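Drorwood workshop, packing cell
Minutes of the maintenance meeting, 18 August 2023

Present: day shift, evening shift, Killeck service desk (by phone)

1. Minutes of the June meeting
Agreed with one change. Item 4 should read "finger pads", not "finger plates".

2. Finger pads
The yellow foam pads on the Sultana gripper have now done 267 hours. Evening shift reports more dropped tissue sheets than in June, mostly when the tissue has to come up next to a paper bag. Day shift has not seen this. Killeck's advice is to look at the tips first, then at the walls between the hollow cells, and to change pads in pairs -- never one alone. 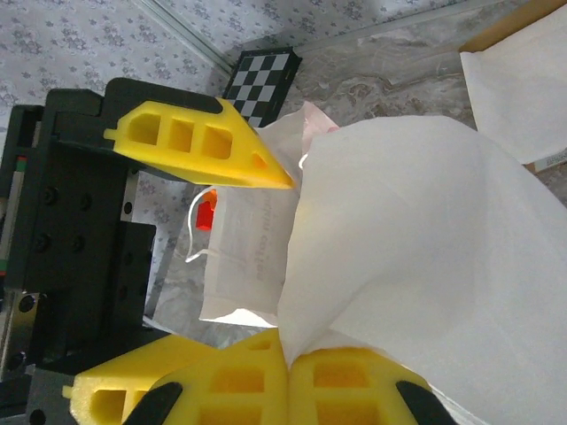
Agreed to change both pads of a pair at 300 hours was voted down as too late. The limit is now 270 hours, and the log sheet will be changed to match. There are 2 spare sets in the cabinet. Another order goes to Wornik this week.

3. Screws on the mounting plate
Checked at every pad change from now on. Mark them with paint pen after tightening. The old marks are to be wiped off first.

4. Wrist camera
Calibration was last run before the fingers were refitted. It must be run again after any work on the gripper, and the checkerboard kept flat and clean. Evening shift asked for a second board. Deferred.

5. Linear guide
Wipe down and grease at 70 hours, as before. Killeck will send the grease number -- the one on the wall card is out of date.

6. Any other business
Job 102 is still open in the log and should be closed.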